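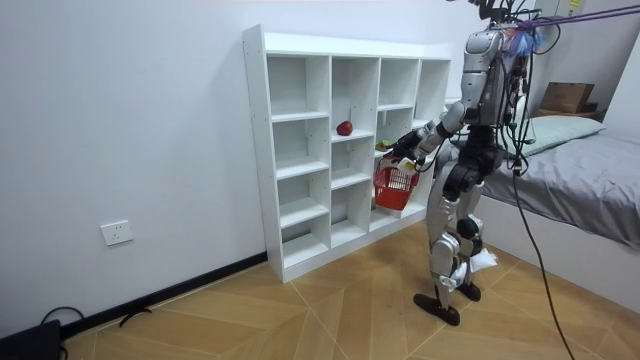
*White open cubby shelf against a plain wall, with a small red basket at the front of it. Parquet floor.*

# Clurnine open shelving: frequently asked questions

These answers cover the Clurnine range of open cubby units, sold flat-packed and assembled by the buyer. Questions about delivery are handled separately by the Drudstead depot, whose number is on the order confirmation.

## Before you buy

### What sizes are available?

The range has 2 widths. The narrow unit is 595 mm wide and the wide unit is 1,117 mm wide. Both share the same depth and use the same shelves, pins and back panel fixings, so parts can be swapped between units of the same width but not between a narrow and a wide one.

### Will the wide unit fit an alcove of the same width?

No. The stated width is the finished outside width with no allowance for skirting board, plaster that bows inwards or walls that are out of square. Measure the alcove at the floor, at mid-height and at the top, at the front and at the back. Use the smallest reading. If the skirting returns into the alcove, measure between the faces of the skirting.

### Can two units stand side by side?

Yes. Use the Strebel joining bolts, sold as a pair. The side panels are pre-drilled on the inner face only; the hole has to be finished through from that side with a sharp bit. Clamp a piece of scrap timber against the outer face first or the coating will chip where the bit breaks out.

### Can one unit stand on top of another?

The narrow unit may be stacked two high, provided both are fixed to the wall. The wide unit must not be stacked.

### Is the unit suitable for a bathroom or utility room?

It is intended for dry, heated rooms. The panel faces resist splashes but the cut edges inside the pin holes are not sealed. Steam gets into these and the board swells. Damage of this sort is outside the guarantee.

## Floors and walls

### Does the unit have to be fixed to the wall?

Yes, in every case, including the narrow unit used singly. The bracket and a screw for the panel are supplied. The wall screw and plug are not, as these depend on the wall.

### Which wall fixing should I use?

- Solid brick or block: a standard nylon plug and screw of the size printed on the bracket.
- Plasterboard on timber studs: screw directly into the stud where one falls behind the unit.
- Plasterboard with no stud in reach: a metal cavity anchor. Plastic expanding plugs are not suitable.
- Lath and plaster: find the stud. Cavity anchors often crush old laths without gripping.

Check for pipes and cables before drilling. A detector gives false readings on foil-backed board, so take a second reading from a different direction.

### My skirting board stops the unit sitting flush. What should I do?

Either cut the skirting to suit or fit a timber batten to the wall at bracket height, of the same thickness as the skirting. Fix the batten to the wall and the bracket to the batten. Do not bend the bracket to bridge the gap — it will hold for a while and then creep.

### Will the unit mark a parquet floor?

The base edges are hard and will scratch a lacquered or oiled surface if the unit is dragged. Fit felt pads before standing it up. Replace them when they flatten or pick up grit. On a floating parquet floor, do not screw the unit down to the floor, which must be free to move with the seasons.

### The floor slopes. Can I level the unit?

Use the Clutetti levelling wedges or plain hardwood packers under the side panels. Place them directly below the uprights. A wide unit also needs support below each inner upright, otherwise the base sags and the openings go out of square. Recheck with a spirit level after loading.

## Assembly

### How many people are needed?

The instructions are written for 2 people. The frame is put together lying on its face and has to be lifted in one movement so that the lower joints are not strained.

### The cam locks will not tighten. What is wrong?

In most cases the bolt has not been screwed fully home. The collar should sit flush on the panel. If the cam turns freely through a full circle, it has been inserted facing the wrong way; the arrow on its face must point towards the edge the bolt comes in from. Do not use a powered driver on the cams.

### The openings look like diamonds. How do I square the unit?

Loosen the back panel, measure both diagonals and push on the longer one until they match. Refix the back panel while a second person holds the frame. The back panel is structural and must not be left off, even where the wall behind is clean enough to show.

### I have a spare part left over. Have I missed a step?

One extra shelf pin and one extra cam are packed with each unit. Anything else left over means a step has been missed. The parts list on the last page of the instructions gives the quantity used at each stage.

## Use and care

### Do you sell baskets for the openings?

No. Any basket will do if it is narrower than the opening by enough to let fingers in at the sides. Slotted plastic baskets are light and easy to rinse. Measure a basket with its handle raised as well as folded, and take the width at the rim, since most taper towards the base. Wire baskets should have coated feet.

### How should I load the shelves?

Put the heaviest items in the bottom row. The maximum load for each opening is printed on the label inside the left-hand side panel and varies with the width of the unit. It assumes an even load. A stack of books at one end of a shelf is not an even load.

### How do I clean it?

Wipe with a damp cloth and a little washing-up liquid, then dry. Avoid cream cleaners, which dull the white finish, and melamine sponges, which do the same more slowly. Crayon can usually be lifted with white spirit on a cotton bud — test on an inside face first.

### Can it be painted?

Yes, after a light sanding and a coat of adhesion primer. Keep paint out of the pin holes. Painting ends the guarantee on the finish but leaves the guarantee on the fittings in force.

### How do I order replacement parts?

Quote the code on the label and the part letter from the instructions. Pins, cams and brackets are sent by post. Panels come from the Drudstead depot and are sent out with the next delivery round.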